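Blinds, cords and one desk too many

I said in November that I would write up the office once I had made up my mind about it. I still haven't made up my mind, but I have been in there enough hours to have opinions, so I am putting them down before the lease question comes up again.

The room is on the second floor of the Iltthorpe building, at the end of the hallway past the elevators. It measures 376 square feet on the lease. We took it over from Hauksdóttir when they moved downstairs, and most of what is in it came with it. That includes the desks, the phone, the shelf of binders and the blinds. The chairs are ours.

I'll start with the light, which is what I notice first when I come in. The ceiling is white and flat and has two fluorescent panels in it. They are bright. With both on, the room looks the same at eight in the morning as it does at six at night, and by the afternoon I have usually stopped knowing what time it is. The long glass side has white horizontal blinds over it, and the slats pick up the panels, so you get bright lines running along them. If my chair faces that way I end up turning it after half an hour.
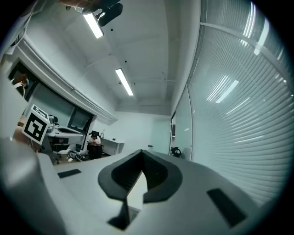
Sille Vídalín wrote to me after I complained about this the first time. Try one panel at a time before you buy anything, she said, and put a lamp on the desk for the evenings. She also thought I should leave the blinds down but tilt the slats so they face up, and that a matte white slat would have saved everyone the trouble.

I tried the one-panel idea and found that both panels are on the same switch. I have asked the building whether they can be separated. They said they would look at it. In the meantime I have tilted the slats, and that did help some. The lamp I already owned. It's a Pekel with a clamp, and I carried it over from home on the bus.

The blinds themselves need a proper cleaning. I did 7 slats with a damp cloth and gave up, mostly because of the angle you have to hold your arm at. What worked better was an old sock over my hand, dry, going from the middle out to each side. It goes quickly if you close the slats one way, do the whole face, then close them the other way and do it again. I would not use spray on them. It runs down the cords and leaves a line.

Next is the floor. It is wood-look plank in a mix of brown, gray and tan, and I like it more than I expected to. It hides crumbs and it doesn't show every mark from the casters. What it does not hide is cords. White or black, they all stand out against it, and we have plenty of both. The outlets are where they are, and the things that need power are somewhere else, so there is a power strip on the floor and lines running to it across the planks.

I have tried a few ways of dealing with this. Tape pulled up at the ends within a week. A rubber cord cover from Vano lay flat but made a ridge that the chairs wouldn't roll over, so I took it back. The plan now is to mount the strip on the underside of a desk and run a single line along the baseboard. It's maybe an hour of work and I keep not doing it.

The white desk is the one I use most. It's a plain rectangle on white legs, and the top wipes clean. The phone lives at the corner. It still has a coiled cord and I have grown fond of it, even though it rings for Hauksdóttir more than it rings for us. I try to keep the rest of the surface clear and don't always manage it. Glasses get left there, and small things out of pockets.

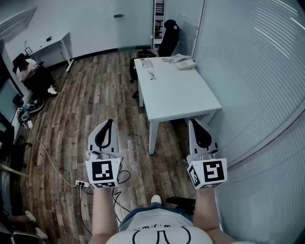

Get rid of the phone and you get the corner back, was the first comment under my last post about the desk, left without a name. The same reader went on to say that a chair on each side of a small desk is a mistake, as the one in front always ends up in the walkway, and that binders should go to storage if they haven't been opened in a year.

I agree about the binders. I opened four of them and they were all old delivery records. They aren't mine to throw out, so I have asked downstairs whether they want them back. The bookshelf is tall and narrow and would be good for things we use, such as paper and the spare keyboards, which are in a box at the moment.

I don't agree about the chairs. We do sit across from each other at that desk, to go over invoices or just to eat lunch, and when the second chair was by the wall somebody had to drag it over every time. The mesh back on the one behind the desk is comfortable for about 5 hours. After that I stand up.

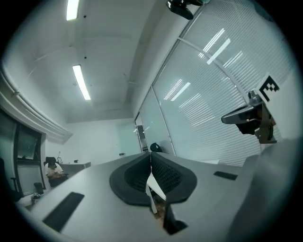
Still to do

The light gray desk by the back wall. I have left this for last because it's the thing I can't settle. It takes up wall space and doesn't get used for much. I could move it under the window and put the shelf in its place, but then the window is harder to reach. I could also sell it and have the floor back.

The window. The frames are thick and black and the glass could use a wash. I'd like to do it on a day when I have a bucket and some patience.

The power strip, as above. I bought the screws.

The light switch. I will ask the building again next month, and if they say no I'll look into covers that make the panels softer. If anyone has put those up in a rented office, I would like to know how they attach and whether they yellow. Comments are open below.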